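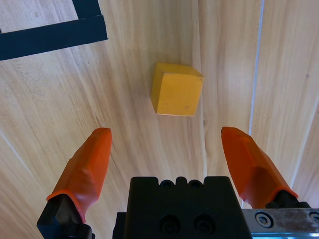 Yellow cube on the tabletop

Re: [island-econ] Custurska ferry subsidy and the fishing numbers

Thanks for posting this! I finally read the whole budget summary last night, with a big pot of coffee.

> The new budget puts fishing at 12 percent of island
> income and says tourism makes up most of the rest.
> Does anyone believe that? My cousins in Segers all
> still live off their boats.

I sort of do, but look at where the figure comes from. They only counted fish landed at Jokel harbor. Anything sold off the boats at Segers or Clurkeck never gets written down, and that's a lot of fish (I bought plenty of it myself in December, cash in hand). So the tourism share looks bigger than it is.

The ferry money worries me more. The subsidy covers 55 percent of each crossing now, and there are 2 boats on the Clurkeck run – one of them is always in for repairs. If they cut it, the hotels will manage, but the small shops won't.

Does anyone have the older summaries? I'd love to compare, and page 77 refers to a table I can't find anywhere.

Comments

The table is in the annex, which is a separate download.

Same story with the fish on our side of Custurska. My uncle has never filled in a landing form in his life!

I have the older summaries on paper, will scan them when I get home.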